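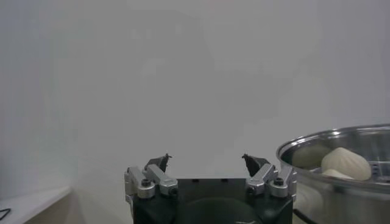
Nelter (juego de tablero)

Por Marina Kyriakidis · septiembre
Compartido 100 veces · 3 comentarios

Nelter es un juego de tablero abstracto para dos personas, ideado por el profesor de dibujo técnico Gavin Hepburn en la localidad de Levbridge y publicado por la editorial Wosell. Se juega sobre un tablero alargado de 147 casillas, dispuestas en siete columnas y veintiuna filas, con quince piezas por bando. El objetivo es llevar la pieza principal, el Alcalde, hasta la última fila del territorio rival. El reglamento original lo define como «un juego rápido para las sobremesas», afirmación que sus aficionados suelen citar de madrugada.

Origen

Hepburn diseñó el primer tablero sobre el reverso de un rollo de papel pintado, y de ahí procede su forma. En el prólogo de la segunda edición explica que habría preferido un tablero cuadrado, pero que el papel venía así y ya había trazado las columnas. Las generaciones posteriores de jugadores han querido ver en las proporciones una alegoría del viaje, de la administración pública y, en un boletín especialmente inspirado, del intestino delgado. El autor nunca desmintió ninguna de las tres lecturas.

El nombre tampoco tiene una etimología clara. La versión más extendida sostiene que «Nelter» era el apellido de un vecino que perdió la primera partida y pidió la revancha durante todo un invierno. Otra versión lo considera un error de imprenta por un título que se ha olvidado. Wosell ha impreso las dos historias, cada una en una edición distinta de la caja.

Reglas

Cada bando dispone de un Alcalde, dos Notarios, cuatro Mensajeros y ocho Vecinos. Las piezas ocupan al comienzo las tres filas más próximas a su propietario, siempre que el Alcalde quede en la primera. Por lo demás, la colocación es libre y se hace a la vista del contrario, por turnos, una pieza cada vez. Muchas partidas se consideran decididas en esta fase, aunque los jugadores rara vez coinciden en quién la ha ganado.

El Vecino avanza una casilla en línea recta y captura en diagonal. No retrocede, salvo que tenga al lado otro Vecino, en cuyo caso ambos pueden retroceder juntos una fila. El Mensajero se mueve en línea recta cuantas casillas desee, sin saltar piezas, pero no captura: se limita a estorbar, tarea para la que está muy dotado. El Notario se desplaza hasta tres casillas en cualquier dirección y es la única pieza que puede inmovilizar a otra. Para ello basta con situarse a su lado y decir en voz alta «doy fe». Si el jugador olvida la fórmula, la inmovilización no tiene efecto.

El Alcalde se mueve una sola casilla por turno y en cualquier dirección. No puede ser capturado. Puede, en cambio, quedar rodeado, situación que el reglamento denomina «audiencia» y que obliga a su propietario a entregar una pieza a su elección. Si no le queda ninguna que entregar, pierde.

La partida termina en empate si se alcanzan 100 turnos sin vencedor. En la primera edición no existía ese límite. Se añadió tras recibir la editorial varias cartas, una de ellas dividida en capítulos.

La apertura Triantafyllou

Se conoce como apertura Triantafyllou la colocación inicial en la que los cuatro Mensajeros ocupan las columnas impares y los dos Notarios flanquean al Alcalde. Toma el nombre del café Triantafyllou, en Levbridge, donde se reunía el primer grupo estable de jugadores. Según la tradición oral, se popularizó por motivos ajenos a la estrategia: las mesas eran tan estrechas que el extremo del tablero sobresalía, y convenía repartir el peso.

Sus defensores alegan que asegura el control temprano de las filas centrales. Sus detractores alegan lo mismo y añaden que no sirve de nada, dado que en las filas centrales no ocurre gran cosa hasta el turno treinta. La respuesta habitual es la contra-Triantafyllou, idéntica a la anterior y jugada con más lentitud.

Otras colocaciones documentadas son el Corral, que encierra al propio Alcalde tras los ocho Vecinos y resulta difícil de perder y dificilísima de ganar, y la Romería, en la que todo el bando avanza por una misma columna. Esta última es muy apreciada por los principiantes y por quienes tienen un tren que coger.

Ediciones

La primera edición de Wosell constó de 3346 ejemplares, cifra que obedecía al número de cajas sobrantes de un juego anterior de la misma casa, retirado de la venta. Algunas conservan bajo la etiqueta el título antiguo, y los coleccionistas las pagan mejor si la etiqueta está mal pegada. El reglamento de esta tirada omitía el movimiento del Notario. Durante un tiempo se jugó con él inmóvil, y existe todavía una corriente que considera esa forma la auténtica.

La segunda edición corrigió la omisión, introdujo el límite de turnos y sustituyó el tablero rígido por uno plegable en tres partes. Los pliegues coinciden con las filas siete y catorce, donde las piezas tienden a inclinarse. El reglamento aclara que una pieza caída por sí sola sigue en juego y que una pieza caída por culpa de un codo debe discutirse.

Existe además una versión reducida para viaje, con piezas imantadas y cinco columnas. Hepburn la desaprobó por escrito en la propia caja.

Recepción

Las reseñas de la época elogiaron la claridad de los movimientos y lamentaron el tamaño del tablero, que no cabía en la estantería de ningún reseñador. Una de ellas describía el juego como «ajedrez en un pasillo», expresión que Wosell adoptó para la publicidad sin advertir, al parecer, que no era un cumplido.

El torneo de Levbridge se celebra en septiembre y admite un máximo de quince participantes. Al ser un número impar, en cada ronda alguien descansa, y el reglamento del torneo otorga a quien descansa los mismos puntos que a quien gana. En dos ocasiones el campeón ha llegado a la última ronda habiendo empatado todas las partidas que disputó.

Véase también

Juegos de tablero abstractos
Contra-Triantafyllou
Audiencia (desambiguación)

Última actualización: septiembre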